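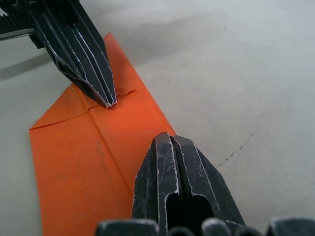 Open Day at Nenar House, Bruvport

I had been meaning to get over to Bruvport ever since Brarkance announced they were turning the old Sipos hotel into supported living flats, and when the open day invitation came round I put my name down within the hour. I run a small day service two towns over, and several of the people I work with are getting to the age where their parents are asking what comes next. So I went with a notebook full of their questions as well as my own, and came home with most of them answered and a very sore hand.

The doors opened at ten on a Wednesday morning. Parking is on the street and fills up fast, so take the bus if you can. The number 2 stops right across from the entrance, and the driver lowered the ramp for a woman in a power chair without being asked, which put me in a good mood before I had even got inside!

Getting in

The front door is the first thing they changed. The hotel had a flight of stone steps and a revolving door (I remember my aunt getting stuck in it with a suitcase), and now there is a long, gentle slope with a rail on both sides and a wide sliding door at the top. Each tenant has a fob for it. There is a doorbell for visitors that rings through to the flat you want, and the tenant decides whether to let you in. Staff don't answer it for them. Etelka Hegyi, the service manager, was quite firm on that point and came back to it twice during the morning.

She met us in the lobby with coffee and a very good poppy seed cake and talked for maybe ten minutes before letting us loose. I took down as much as I could. The building is for adults with learning disabilities and for people recovering from a brain injury, and each person has a tenancy in their own name. Support is arranged separately, so if you fall out with the support team you can change them and keep your home. I wish every place worked this way. I have sat through too many meetings where someone had to choose between a roof they liked and a staff team they didn't.

The flats

We saw a one-bedroom flat on the ground floor and a larger one upstairs that two sisters will be sharing. The smaller one had been left unfurnished on purpose, apart from the kitchen, so that people could picture their own things in it. The counters go up and down at the press of a button. The oven door slides under instead of dropping toward you, and there is a pull-out shelf beneath it for resting a hot dish. I opened and shut that oven more times than was polite.

The bathroom is a proper wet room with a window, which I loved. So many of these are sealed boxes with a fan roaring away. The floor has a bit of grip without looking like a hospital, and the wall behind the toilet has been strengthened so rails can go wherever the tenant wants them.

Upstairs, the sisters had already picked their paint. One bedroom is a deep green and the other is a yellow so cheerful I could hardly look at it. Their shared living room looks out over the harbor, and I stood at that window far too long while the rest of the group moved on without me.

A few things I noted down as we went:

Doorways are wide throughout, including the closets.
Light switches are low and outlets are high.
Every flat has its own meter and its own mailbox.
The call system can be a button, a pull cord or a pendant, and a tenant can say no to all of them.
Pets are allowed, subject to a chat with the landlord. There is already a rabbit.

The shared rooms

The old hotel dining room is now split in two. One half is a kitchen and lounge that anyone in the building can use, and the other is an activity room that the neighborhood can book as well. A session was just wrapping up when we came through, and Gizella Medve, who runs the program, talked us through the week: cooking, music, a gardening group that goes out whatever the weather, and a Friday film that is chosen by vote and argued over until the lights go down.

I asked about people who don't want to join in. Gizella said that is fine by her, and that one man has come down exactly once, had a sandwich, told her it was a nice room and gone back up to his model trains. He pays his rent and sees his brother on weekends and is having a lovely time.

Talking to the people who live there

Emese Fodor moved in with the first group and had offered to answer questions in the lounge. She was wonderful company. She had lived with her parents until last year and told us the strangest part was the quiet on the first night, so she phoned her mother and they both watched the same quiz show with the phone on speaker. Now she sometimes forgets to call and gets told off for it. She works at the garden center three mornings a week and walks there along the harbor path. When somebody asked what she would change, she said the laundry room — one dryer is not enough, and people leave their things in it.

Szabolcs Orbán, from the support team, told us how they match staff to tenants. Applicants come in for a meal with the tenants first and have the formal interview afterward, and the tenants' view counts. He said he burned the rice at his own trial meal and was very sure he had lost the job.

Costs and waiting list

Cúc Ông from the housing office took this part. Rent is set with the county and can be covered by housing benefit for those who qualify. On top of that there is a service charge of 200 a month, covering the shared rooms, heating in the hallways and the garden. Contents insurance is up to the tenant. The list is open now, and you can apply without a social worker, though it does go faster with one. Ask for the easy-read form, which is much better than the standard one and is accepted just the same.

Not everything is finished. The elevator had a handwritten sign asking people to press twice, the garden is mostly mud, and I'd like to see more staff on overnight than the one they have planned. I said so on the feedback card. Etelka read it while I was putting my coat on and asked me to come to the tenants' and neighbors' meeting in October and say it again there. I've put it in the diary, and two of our families are coming along with me.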